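Chapter 4
Weighing Things Out

I came to weighing late. For years I was a cup-and-spoon person, and I was proud of it, the way people are proud of never asking for directions. Then I spent a wet September helping out in the stockroom at Aken, a little shop that sold bath salts by the bag, and on my second morning I filled a whole shelf of bags by eye. They were supposed to hold 300 grams each. I put them on the scale afterward and hardly any two agreed. I had to open every one of them and start over, and I still remember the smell of that lavender.

So this chapter is about the kitchen or bench scale, the small plug-in or battery kind, and what you need to know before you trust the number it gives you. We'll do the arithmetic later (it's mostly subtraction, I promise!). First I want you to get comfortable with the thing itself.

Let's begin with the container, which is where most of my own mistakes have come from. Salt, rice, beads, water - hardly anything you weigh goes straight onto the pan. It goes into a cup or a bowl, and the cup has a weight of its own. That weight is called the tare. You can deal with it in two ways. You can put the empty cup on, press the tare or zero button, and fill it. Or you can weigh the cup, write that down, weigh it again full, and take one from the other. I like the second way for anything that matters, because there's a written record if I lose track in the middle.

A light, clear plastic cup is my favorite for practice. You can see the level of what's inside, and a light container uses up very little of what the scale can carry. A small scale that stops at 600 grams doesn't leave you much room if your mixing bowl weighs half of that!

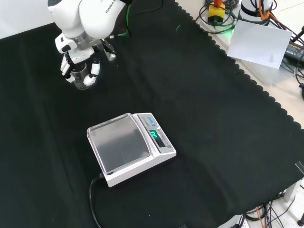 Ruairí Madigan writes that he would keep cloth away from a scale altogether: a fold can catch under one foot, the body tips a little, and the reading drifts. He puts his on bare stone and won't hear of anything else.

I take his point, and if you have a bare, level surface I'd use it. But I've worked on cloth plenty, mostly to keep grit off the table, and it can be done. Smooth it flat first. Press gently on each corner of the scale and feel for a rock. Then put on something whose weight you already know and see what you get. Karthik Selvanayagam and I did this on four different tables one afternoon and the worst of them was the bare one, an old Florkia desk with a warped top.

Look out for the power cord too, if yours has one. A cord pulled tight can tug at the body, and one that touches the pan will spoil the reading. Let it lie loose.

Before you go on to Section 4.1, find a scale and an empty cup. Weigh the cup, take it off, wait for zero, and weigh it again. Do this until you're bored, and write down every reading, even the ones that look wrong - especially those. We'll be using your list in the first exercise, so please don't tidy it up.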